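Review: the Doner kit from Urrego, for anyone trying out long-task methods on two arms

I have wanted a decent burger bench for ages, so when Percy Huaranga offered me a loan of the Doner kit in March I said yes before he had finished his sentence. It is sold as a test bed for long chores, the sort where a policy has to do one small thing after another and any early slip comes back to bite you later on. I run a little group that works on exactly that, and most of what we had before was coloured blocks, which are lovely and patient but never squash.

Our method, which we call Etico (Mercedes Cabrera chose the name and I have given up arguing), is simple enough to explain over tea. A slow planner looks at the whole table and picks the next ingredient, and a quick policy does the reaching and gripping from the close view. We trained it on 340 demonstrations, all driven by hand, and I did a good share of them myself, so I feel I know the kit rather well by now!

First, the good things. The clear holders keep each ingredient standing on its edge, so the fingers can come down either side of it, and that alone saved us weeks of fiddling. You can swap the order of the fillings in a minute, and we found that changing the order taught us far more about the planner than adding yet more demonstrations did. With a fixed order the quick policy had quietly learned the whole recipe and took hardly any notice of the planner at all (a bit humbling, that). Once we shuffled things it began to listen.

Now the grumbles. Clear plastic is hard on depth cameras, and we ended up using colour alone. The holders pick up finger marks and want a wipe between sessions. Tomato is still our worst ingredient by a long way, whatever we try, and I'd want a spare set of clips in the box at this price. The printed guide runs to two pages and is no help whatever on where to put your cameras, so do leave yourself an afternoon for that.

Wrist view first, then the whole table with the bottom bun in the tray. 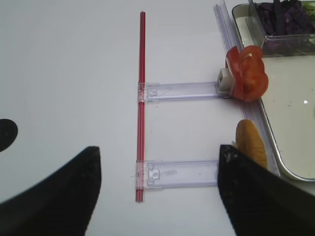
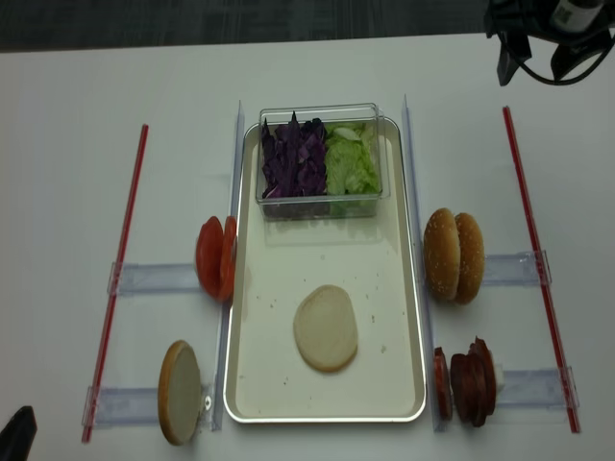

Ottmar Wendt: We've had the same kit at Dodonitz for a while and I agree about the shuffling, though I'd go further and leave one filling out altogether on some runs. Our planner kept asking for cheese that wasn't on the table until we did. Did you try Etico with the close view switched off for the planning step? I'd love to know how much it leans on it.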